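Torvik 12 measuring wheel — review

Zakhar Demchenko, Sep 16, 2005

Bought in August for road-edge surveys. Folding handle, five-digit mechanical counter, rubber tyre.

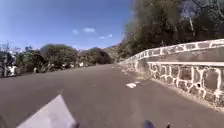 Repeatability is good on hard ground. I walked the bend twice and read 1,420 both times, in decimetres. Smooth asphalt suits the tyre; on the pale gravel at the foot of the stone wall it skips and under-reads, so keep to the tarmac and offset.

The brake holds the reading well enough. The reset lever is stiff — gloves off.
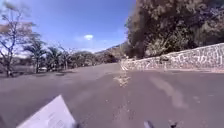

Curves are the usual source of error with any wheel. Pick one line and keep to it. The broken centre line is faded but still good enough to follow, and the kerb below the wall gives a second, separate run.

Stand is flimsy. Counter window scratches. Four out of five.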